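Wood Care and Finishing, Unit 2: Cleaning and Oiling Work Surfaces

Handout for the evening course at Clornstead, Room 202. Bring this sheet to the practical.

Last week covered how wood takes up and gives off moisture. The main point to carry over is that a board moves across the grain far more than along it. A tabletop will get wider in a damp month and narrower in a heated room, and its length will hardly change. Keep this in mind when we get to finishes, because an uneven finish lets one face move more than the other, and the top cups.

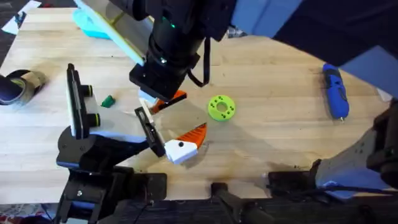
Kaan Bozkurt

1. Finishes in general

Finishes fall into two broad groups. Film finishes such as varnish and lacquer sit on top of the wood and form a coat. Penetrating finishes such as raw linseed oil and mineral oil soak into the surface. A film finish protects better against standing water, but once it is scratched through, the repair usually shows. An oiled surface marks more easily and can be repaired in one spot with a little sanding and more oil.

Mineral oil does not cure. It stays liquid in the wood and slowly washes out, so it has to be renewed. Linseed and tung oil do cure, by taking up oxygen from the air. That reaction gives off heat. Rags used with curing oils must be laid flat outdoors to dry or put in a metal can of water with a lid. Never leave them in a pile. This will be on the written test. 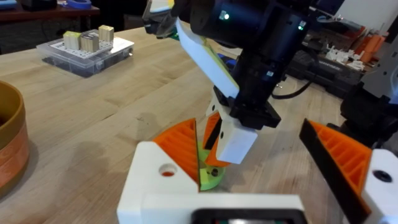
Before any oil goes on, the surface has to be clean, and most of the work is in deciding what kind of mark you are dealing with. Dirt and grease sit on the surface and come off with a damp cloth and mild soap. Scuffs are crushed or rubbed fibers, and soap will do nothing for them. Pale wood makes the sorting harder, since the grain has lines of its own. On the light top here, the faint streaks run lengthwise and belong to the wood, while the few darker marks and scuffs are what you would look at first. Wipe, let it dry, and look again from a low angle with a lamp to one side. Black marks near screws or nails are often iron stain, which needs oxalic acid and gloves. We will do that in Unit 4.

2. Sanding between coats

Always sand with the grain. Scratches across the grain may be invisible on bare wood and show up clearly once oil is applied. Start with the finest paper that will remove the mark. Going coarser than you need only makes more scratches to take out later.

Apply the oil with a cloth, wait 10 minutes, and wipe off everything that has not soaked in. Oil left standing on the surface turns sticky. 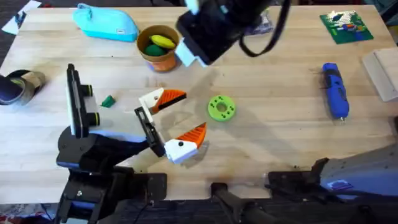 The second coat goes on the next day, thinner than the first. Treat the underside the same way as the top, with the same number of coats. Students often skip the underside as it is not seen, and this is the usual cause of the cupping described at the start. End grain drinks more oil than the faces, so go over it again until it stops looking dull.

Reading: Trosum course binder, page 35, on curing oils. The section on wax can be left for later.

For the practical: old clothes, gloves, a dust mask. Volkan Avcı has the key to the tool cupboard and will hand out sanding blocks at the door.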